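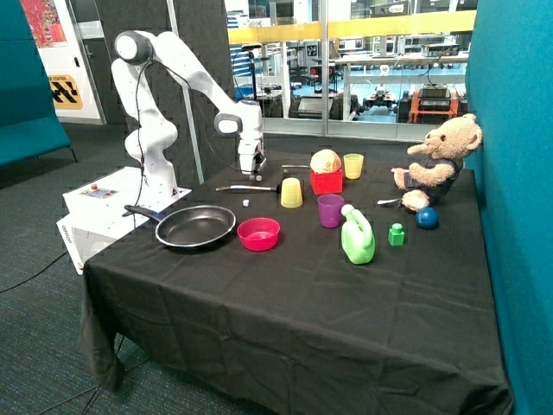 Play kitchen stuff and random toys all on one table, how do I sort this out?

Posted by Tomás Bastos in Home & Organizing
152 views

Hi all, hoping somebody here has a system, because mine is "put it all back on the table and go to bed." My daughter is three and a half and she has pretty much given up on her toy kitchen in favor of the table. What she wants is the frying pan (a grown-up one, black with a silver rim, she won't touch the toy pans), a bowl, the yellow cups, the purple cup and the spoons. Then the watering can gets involved, and the ball, and the bear has to sit at the end leaning on the divider so he can be served.

I don't mind any of that, it's great, she'll play for ages. My trouble is what to do with it afterward. I can't decide if it's kitchen stuff or toy stuff! The spoons are real spoons, so they keep drifting back into the silverware drawer and then we get yelling. The little green block isn't from any set I can find. The white cube is so small I've found it in my sock twice now.

I tried one big bin from Lostis (the discount place out past the car wash, $12, not bad) and everything went in fine, but then she'd dump the whole thing out to get to one cup. Lasted a week maybe. I tried leaving everything set up, and it looks like this most evenings:
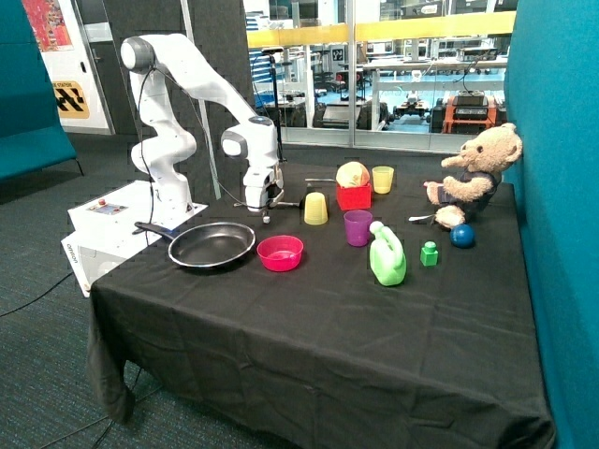 Pan at one end, bear at the other.

So I've got two things I'm asking. How would you split this up so a little kid can put it away by herself, or close to it? And is the black tablecloth a dumb idea? I put it on there because the table top scratches and black was what we had in the closet, but it grabs every bit of fluff in the house and the bear sheds, I swear. Also the dark blue ball kind of vanishes on it when the light gets low, and I'm forever patting around for it at seven at night.

Space is tight, by the way. I have one low shelf next to the table and that's it. Anything taller than my knee she climbs.

Thanks!!

Ukudetti
Edited in March

Ooh, I have opinions on this one. Two kids, one low shelf, same deal.

Quit sorting by what the thing is and sort by what she does with it. At our house there's a "cooking" tray and an "everybody else" basket, and that's the whole system. Pan, bowl, cups and spoons go on the tray. Bear, ball, block, watering can go in the basket. If she thinks the watering can is cooking (mine used theirs for soup for most of a winter) then fine, it's cooking. You're going to lose that argument anyway.

Use a tray with a lip and not a bin for the cooking things. A bin is deep so they dump it, you found that out already. With a tray she sees it all at once and she can slide it off the shelf. Put the pan down first, then the bowl inside the pan, then nest the cups if they'll nest. I'd check that before you buy anything, since some of those plastic cups stick together like they're glued and then you're the one prying them apart every morning. If yours do that, just stand them next to each other.

For the spoons, buy her own. Go to a thrift store and get a couple of mismatched ones and wrap a bit of bright tape on the handles. Tape means hers, no tape means silverware drawer. Tell everyone in the house, including whoever empties the dishwasher. The tape does come off after a bunch of washes so you'll redo it now and then.

And the tiny cube, I'd put it away for a while if anybody smaller ever comes over. My rule is if it fits in a toilet paper tube it lives up high in a jar and comes out when I'm sitting right there.

I also like to do a "bear goes to bed last" thing. He watches the cleanup and then he gets carried to the basket. Works maybe four nights out of five, and on the fifth I'm the one carrying him, oh well.

Brolley

just get a lighter cloth

Hứa

I'd keep the black one, personally! I sew tablecloths on the side and dark fabric is so much more forgiving with juice and paint. It's the fluff that gets you. Go over it with a damp rubber glove, the ordinary dish kind, and pull in one direction, toward yourself. Everything rolls up into a little worm and you pick it off. Much faster than the sticky rollers and you don't keep buying refills. When you wash it, turn it inside out and don't put it in with towels. Towels are the worst for this.

If it slides around when she leans on it, lay some of that rubbery shelf liner underneath. A table that size won't need much. I also clip the corners because mine used to hang on the cloth and pull, and a frying pan coming down on a small foot is not fun, ask me how I know.

For the ball, I'd swap where it sleeps and not the cloth. Give it a bowl! Ours has an old cereal bowl on the shelf and "ball in the bowl" turned into a game all by itself. The pink one you've got looks like it would do if she can spare it from the cooking, but I'm guessing she can't.

Tomás Bastos

Replying to my own post to say thank you. Did the tray tonight, an old baking sheet for now. She put the pan on it and then sat the bear in the pan, so we're still working out the categories. Glove trick is amazing, I did the couch too. Got blue tape on the spoons and my wife has been informed.

Still no idea what set the green block is from, if anyone recognizes it.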